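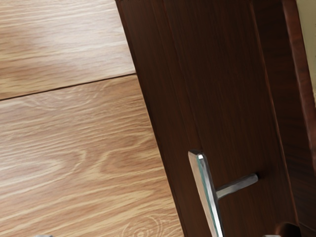 Why does the planner keep choosing a grasp it can't finish the pull from?
Grasp scoring and pull planning don't talk to each other. The scorer picks whichever pose on the handle looks best at that moment, and only afterwards does the pull planner find that the wrist runs out of travel halfway through the swing.

September, late morning

I've gone back to this with a fresh pot of tea and I think I finally understand what Kavinda was trying to tell me last week (sorry, Kavinda, I was nodding but I wasn't following!). We'd been treating it as a tuning problem and fiddling with the weights in Cleltau, when really the order of the steps is wrong. So this morning I moved the reach check up front. Each candidate grasp now gets a quick rollout along the door's arc before it is scored, and anything that hits a joint limit is thrown away there and then.

Ran the overnight batch again with the same seeds, 523 episodes, all in the simulator. I haven't been through the failures properly yet, but the two I opened were both the fingers closing too early, a different bug altogether and one I'm almost pleased to see. The rollout does slow planning down. I've set it to four waypoints along the arc for now and it feels bearable, though anyone running on the old desktop may want fewer.

Still bothering me: the hinge axis estimate. Shiny handles on dark doors give the depth model a hard time, and a small error in the axis gets bigger the further the door swings. Kavinda suggests re-fitting the axis after the first bit of movement, when there's some real motion to fit to. I like that very much, and will try it on the Donadside branch so I don't upset the main one.

To do: log the rejected grasps as well as the chosen one, and ask Kavinda where the old hinge fitting script went. I've looked in both places it ought to be.

Arif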